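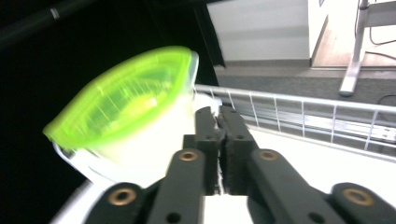
About Trelta Books

Home
Catalog
For Libraries
About Us
Contact

Hello, and welcome to the page where we get to talk about ourselves for a while! Trelta Books is a small digital publisher of out-of-print memoirs, diaries, letters and travel writing. We take books that have dropped off the shelves (some of them a very long time ago), type and check them from start to finish, give them a new introduction, and sell them as eBooks that open on whatever you like to read on. We also sell a few of them on paper, but more about that further down.

How we got started

Trelta began with one book. Our founder, Etelka Győri, was teaching night classes in European history and wanted her students to read the diary of a governess who had spent her working life moving from one household to another. The library had a single copy with a broken spine and a strip of tape down the title page, and it couldn't leave the building. She found a scan online, but whoever had turned it into text had let the computer do all the work, and every accented letter had become a question mark. Whole paragraphs had wandered into the footnotes. One of her students printed it out anyway and read it on the bus with a pencil in her hand, fixing words as she went along, and brought it back to class the next week so the others could copy her corrections.

Etelka still has that printout. She spent the summer making a clean edition at her dining table, comparing it line by line with the library copy on her afternoons off, and in the fall she gave it to the class as a file they could read on their phones. Somebody in the class sent it to a sister, the sister sent it to a reading group, and the reading group wrote to ask what was coming next. There was no next at that point! But it was a nice letter and it stayed on the refrigerator through the winter, and by spring she had two more diaries under way and a name for the whole business, which came from a mistyped word in the governess book that everyone had grown fond of.

What we publish

The catalog now has more than 500 titles. They fall, a bit untidily, into four lists.

The Schoolroom List is the oldest and still the one we get the most mail about. It covers teachers, pupils, governesses, boarding houses, examinations, bad dinners, letters home asking for money and letters back explaining why there wasn't any.

The Roven List is for travel, mostly by people who weren't famous and didn't go very far. If you've ever wanted to read a country doctor's account of three weeks by canal boat, with his wife's quite different account of the same three weeks, you have come to the right place.

The Household List takes in recipe books, account books and advice on running a home. These are slow to prepare and full of abbreviations, and we love them.

The Cherkaoui Letters is our series of correspondence. We try to publish both sides whenever both sides have survived, and we put the letters in order by date, with short notes between them so you aren't left wondering who Aunt B. is for two hundred pages. (Sometimes we're left wondering too, and then the note says so.)

How a book gets made

People write to us fairly often wanting to know why a book that already exists takes so long to come out, and it's a fair thing to ask. First we look for a good copy, or better yet two good copies from different printings. We check the rights, country by country, and this can be quick or can take most of a year. Then the text is typed or scanned, and after that it is read aloud. Yes, aloud! Two people sit down together, one reading from the old book and the other following on the screen, commas and all. It's a method printers used for generations and we haven't found anything that catches as much. You can get through a chapter or so before your voice goes, and then you switch.

We keep the author's spelling when it's clearly the author's, and we fix the printer's slips, with a list of every change at the back of the book. We leave in the passages that make us wince. Our introductions are there to tell you what you may want to know about the person and the period, and we ask the people who write them to keep the ending to themselves if the book has one.

After that the file goes to Joltico, our production system, which one of our early subscribers built for us and which has been patched so many times that it probably deserves a memoir of its own. Joltico turns the finished text into EPUB and PDF and makes the large-print version. Every Trelta title comes in all three, and when you buy one you get the others along with it.

A word about copying and sharing

We don't put locks on our files. You can move a Trelta book from your phone to your tablet to your computer, keep a backup, and lend it to your mother. We only ask that you don't post it for the whole world, and by and large people have been very kind about this. If you come across our editions on one of those sites that offer every book ever written as a free download, please be a little careful before you click. We've had readers write to us upset about missing chapters in files that had our cover on them and somebody else's text inside. Send us the title and we'll do our best to sort you out with a proper copy.

The people

There are 13 of us on the regular payroll, most of us part time, and we work from kitchens and spare rooms in four different time zones. Etelka is still the publisher, and she still reads every book before it goes out, though she has promised several times now to stop rewriting the catalog copy the night before. The rest of us are editors, proofreaders, a rights person, a designer, and the two patient souls who answer the help desk. Our introductions are written by teachers, archivists, translators and now and then a descendant of the author, and we pay for them when they're delivered and don't wait for publication.

We are always glad to hear from people who would like to proofread. You don't need a degree. There's a short test, and it is harder than it looks, and you're welcome to take it twice.

Subscriptions and libraries

Our subscription costs $80 a year and brings you every new title as it comes out, plus your pick of six from the back catalog. You can stop whenever you like and keep everything you've downloaded. Schools and public libraries have their own terms, which are on the For Libraries page, and if your library is very small or your budget has just been cut, write to us before you decide it's out of reach. We would much sooner have the books read.

Paper copies

We said we'd come back to this. Once a year, in July, we ask subscribers to vote for one book they'd like to hold in their hands, and we print 800 copies of the winner, sewn, with a ribbon. When they're gone they're gone, and the next year we do another. The governess diary won the first vote by a mile. We've been asked to reprint it, and we're thinking about it.

Suggest a book

A good part of the catalog came from readers. Maybe it was a memoir in a grandparent's bookcase, or a title in somebody else's footnote, or a box of photocopies from a class taken years ago. If you have one in mind, use the form on the Contact page and tell us whatever you know: author, title, where you saw it, how much of it is missing. Please don't mail us the book itself until we've written back. We answer every suggestion, usually within a few weeks, and somewhat more slowly in December.

Help desk: Monday to Friday, by email or through the Contact page
Page last updated 11 September 2024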